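Speaker notes – Halham robotics club talk, October

Slide 1. Who we are
Say hello, give my name, thank Liette Bélanger for the invitation. The club meets at Halham in the evening, 6:30 to 9. Most members had never wired a motor when they joined. Our project is called Gonellow. The goal is to get two arms to handle a cable together, one holding and one plugging in.

Slide 2. What a session looks like
Leave this one up for a bit. People work in pairs at the tables. The gripper has its own small camera, so we get its view of the room along with everything else, tilted glass wall included. Mention that the cable by the gripper shows up in the picture too, and the software has to learn to ignore it.

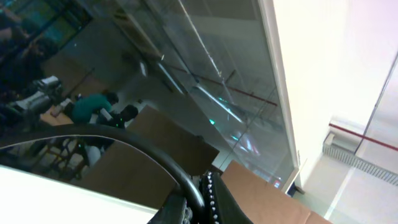
Slide 3. How we split the work
Bello Abubakar's group does the control code. The Landry group does the practice runs and the labels. Everybody takes a turn at the arms, coders too. We tried letting people stay in one job all term and the two groups stopped talking to each other.

Budget was $3000 for the year. We spent 502 of it on spare servos and cables. Don't go into the rest unless someone asks.

Slide 4. The cable task
Two arms on one rail, wooden table, cables laid out on the left side. Point out the white coil first, then the thin black cable below it. Loops are the hard part. A cable never lands the same way twice, so a saved path is no use to us.

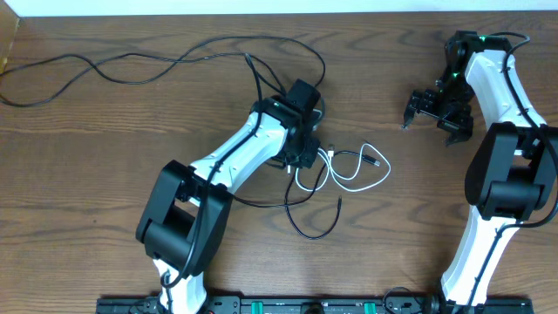 We started with 300 practice runs and the arm could find a plug when the cable was fairly straight. With loops it mostly grabbed the wrong part. Bello thinks we need about 3000 runs before it gets reliable – I would guess fewer, but he has been right before.

Slide 5. What we would change
Label the same day. We let the runs pile up and then could not remember which ones had gone wrong. Write the start position down every time. Check the cable along each arm before power goes on.

Slide 6. Next
Show the Bedo plan for spring if there is time, otherwise skip to questions. Sign-up sheet is by the door.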